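How Cloth Is Made

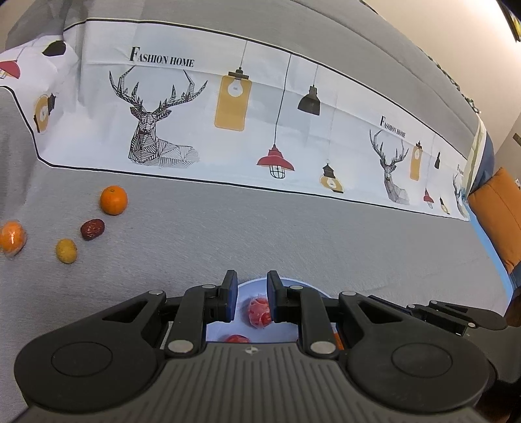 Cloth is a flat material made from yarn. Yarn is made from fibers, and a fiber is a very thin strand, often thinner than a hair. Shirts, sheets, towels and sofa covers all start this way.

Where fibers come from

Some fibers come from plants. Cotton grows as a fluffy ball around the seeds of the cotton plant. Other fibers come from animals, such as wool from sheep. A third group is made in factories. Polyester is one of these. It is melted and pushed through tiny holes, a bit like water through a shower head, and it hardens into long threads.

From fiber to yarn

One cotton fiber is weak. To make it useful, a machine combs many fibers so that they lie in the same direction, then pulls and twists them together. This is called spinning. The twist presses the fibers against each other, and friction stops them from sliding apart. Friction is the force that acts when two surfaces rub.

You can test this with a cotton ball. Pull off a small tuft and tug it. It comes apart easily. Now twist a second tuft tightly between your fingers and tug again. It takes more force to break.

Weaving

Woven cloth uses 2 sets of yarn. The warp runs the long way and is held tight on a frame called a loom. The weft goes across, over one warp yarn and under the next. On the following row the order is swapped. This pattern is called plain weave.

A small school loom might hold 130 warp yarns. A wide factory loom may hold 900 or many more.

Knitting

Knitted cloth is made of loops. Each row of loops is pulled through the row before it. Loops can change shape when you pull them, so a knitted sock stretches more than a woven sheet – even if both are cotton.

Words to know

Fiber: a very thin strand.
Yarn: fibers twisted together.
Warp: yarns that run the long way on a loom.
Weft: yarn that goes across the warp.
Loom: a frame or machine for weaving.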